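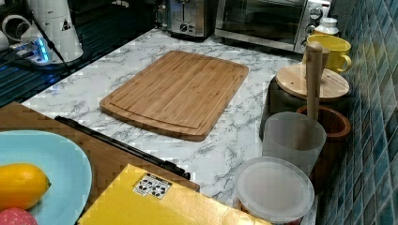 4. Setting up the counter for your first run

You've bolted the Rilari down, the power light is steady, and the arm has done its wake-up stretch. Now comes the part we like best! In this section you'll give it a real kitchen counter, show it where things are, and let it move its first object. Set aside a quiet evening, put something good on the stereo, and don't rush.

4.1 Before you start

You will need:
The Rilari arm, mounted and leveled (section 2)
The Min controller, paired with the arm (section 3)
A cutting board
A plate and one or two pieces of whole fruit
A soft cloth for the counter

Nothing on that list has to be special. A bamboo board on a marble-patterned counter works very well, even with a toaster and a toaster oven standing along the back and a mug, a canister and a few containers at the side. The arm was trained for lived-in kitchens, so please don't strip yours down to bare stone for its sake.

4.2 Placing the board

1. Wipe the counter and let it dry.

2. Lay the cutting board near the middle of the arm's reach. It doesn't need to be perfectly square to the counter edge. A slight angle is fine, and the software measures it for you.

3. If your board has a juice groove, put that side up. The groove gives the software a second outline to lock onto, and in our own kitchens it has made for noticeably quicker scans.

4. Press down on each corner in turn. If the board rocks, fold a damp cloth under it.

CAUTION: A board that slides can pull the arm off its path. Do this check every time you move the board, including after washing it.

4.3 Placing the plate and fruit

5. Set the plate to one side of the board, close to the front of the counter. Pale colors are good — a light-blue plate with a yellow lemon on it is about as easy a start as you can offer.

6. Put the fruit on the plate with a little space between pieces. Lemons are our favorite first object by a mile. They're firm, they're bright, and they survive being dropped.

NOTE: Save soft fruit for later. The default grip is set at 16 on the Min's dial, which suits a lemon and will bruise a ripe peach. Section 6 covers softer grips, and it's great fun once you get there.

4.4 Appliances, cords and power strips

7. Switch off any heating appliance within reach of the arm and let it cool fully.

8. Route cords behind the work area. Plugs and power strips belong outside the reach zone and well away from the sink.

9. Move open drinks out of the way. Lidded canisters and food containers can stay where they are if you mark them as Keep Clear in step 12.

CAUTION: Rilari does not know hot from cold. Never run it beside an appliance that is on or still warm.

4.5 The first scan

10. Hold the center button on the Min until it beeps twice. Step back one pace and keep your hands off the counter.

11. Wait for the scan to finish. Busy counters take longer, and you'll hear the motors tick as the arm leans out to look along the back wall. Glossy tile can throw reflections, so if the scan stops with code 272, dim the overhead light and go again.

12. On the Min's screen, tap each item you want the arm to leave alone and choose Keep Clear. Tall, tippy things are worth marking: a pestle standing in its mortar, say, or a lightweight plastic cup.

13. Tap the board and choose Work Surface. Tap the lemon and choose Pick.

14. Press Go.

The arm will lift the lemon, carry it across and set it down on the board. Do it a few times! The motion gets smoother over the first several tries as the controller settles in.

4.6 If something goes wrong

Code 272: Reflections. Dim the light and repeat from step 10.
Code 1473: Board moved during the run. Repeat from step 4.
Code 1543: Item not reachable. Bring the plate closer to the board and rescan.

To stop the arm at any time, slap the red button on the base. It goes limp slowly and stays that way until you press Go again.

This section was written by Nevzat Erdem at the Grusine workshop in Notdale and last revised in November. Continue to section 5, Teaching a second object.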